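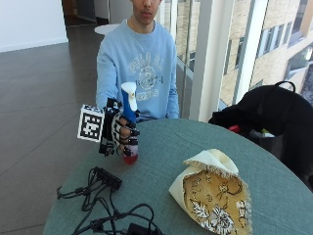 Progress report, second period: hand task recording for the Estitholm cleaning line

Work in this period moved from setup to regular recording. Staff from the Dinham site wear a hand exoskeleton and carry out the tasks they already do on shift: picking up a spray bottle, spraying, folding a cloth, putting things back. The finger movements are used to train the gripper that Hidex is building for the line.

We recorded 829 usable takes against a target of 700. Spray bottles make up the largest share. The total for the project now stands at 3,606. Cloth folding is behind, and we will give it more of the schedule in March.

Five employees have been trained to wear the device. Sessions were first set at two hours, but wearers reported sore wrists, so we cut them to 45 minutes with a break after each one. Time spent recording is paid at the normal rate and is taken out of shift hours. This left the morning shift short on several occasions, and Ghumman has agreed to cover the gap from next month.

Staff have asked what happens to their jobs once the gripper is running. The current plan moves bottle handling and first wipe to the machine and keeps inspection, refilling and restocking with people. No positions are cut under this plan. Two people will need new job descriptions, and these are not yet written.

Spending is within budget except for replacement straps and cables.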